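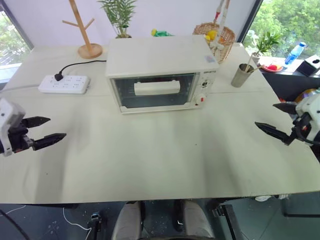
La paciencia de enseñar con las manos de otro

Quien haya enseñado a un niño a atarse los zapatos conoce la tentación de apartarle los dedos y terminar el nudo uno mismo. Llevo dos años en Londuretti manejando a distancia un robot de dos brazos, y cada mañana, cuando me siento ante los mandos y tengo delante el horno de sobremesa, la regleta y las dos pinzas negras entreabiertas, me acuerdo de aquella tentación. La diferencia es que ahora los dedos torpes son los míos, o al menos los que me prestan, y no hay manera de apartarlos.

En el taller conviven dos escuelas, y las dos tienen razón a ratos. Una prefiere tomar el brazo por la muñeca y llevarlo, como se lleva la mano de quien aprende a escribir. La otra, que es la mía, prefiere los mandos y la cámara. Los de la primera escuela dicen, con bastante gracia, que nosotros enseñamos por carta. Yo les contesto que ellos meten el codo en todas las tomas. Llevamos así desde abril y espero que la discusión dure, porque de ella han salido casi todas las mejoras que merecen la pena.

Mi defensa del mando a distancia es sencilla, aunque tarde un poco en contarla. Cuando llevo el brazo con mi propia mano hago trampa sin querer: noto la resistencia de una puerta en los músculos, corrijo antes de pensarlo, y miro desde donde me conviene, inclinándome hacia el lado. La máquina no tendrá mis ojos ni mi cuello el día que trabaje sola. Si me obligo a ver lo que ella ve, ya no puedo resolver la tarea con información que luego le va a faltar. Abrir la puerta de un horno pequeño tirando del asa, que en casa hago con el café en la otra mano, se convierte entonces en un asunto serio: por dónde entran los dedos, cuánto se tira, en qué momento se suelta.

Y sin embargo (siempre hay un sin embargo, y me parece bien que lo haya) el mando tiene un defecto que me ha costado admitir. Nos vuelve tímidos. Las primeras demostraciones que grabé para el proyecto Skondon estaban llenas de pausas, de acercamientos a medio camino, de retiradas por si acaso. Yo las creía prudentes. El robot aprendió las pausas con una fidelidad conmovedora, y se quedaba pensativo delante del asa como quien ha olvidado a qué venía. De 40 demostraciones salvamos 16, y hubo que repetir las demás con el pulso más suelto. Aprendí entonces que la duda también se enseña, y que se enseña muy bien.

Por eso me disgusta tanto que se hable de este oficio como si fuera cosa de apretar botones durante horas hasta juntar bastante material. En Satdale, donde estuve antes, se pagaba por demostración terminada, y el resultado era el que cualquiera podía prever: todas iguales, todas hechas desde la misma postura, con los objetos en el mismo sitio. Eran muchas y servían de poco. Prefiero siete demostraciones hechas con atención, moviendo las cosas de lugar entre una y otra, dejando el banco con el desorden corriente de una cocina.

Ese desorden, por cierto, lo defiendo con verdadero cariño. Hay quien quiere despejar la mesa antes de empezar, y entiendo el impulso, que también es el mío cuando vienen visitas. Pero las casas tienen cables, plantas, tazas con un palo dentro y un cesto que nadie ha movido en meses. Un robot que solo ha conocido mesas desnudas llega a una cocina verdadera como yo llegué a mi primer piso compartido, con muy buena voluntad y sin saber dónde poner los codos.

Me gustaría que los talleres dieran a quien demuestra el mismo tiempo que dan a quien programa: tiempo para repetir, para mirar las propias grabaciones con algo de vergüenza, para descansar la vista cuando las manos empiezan a ir solas. Yo paro a media mañana, abro la ventana y vuelvo con mejor pulso. Las tomas de después del descanso casi siempre son las que guardo.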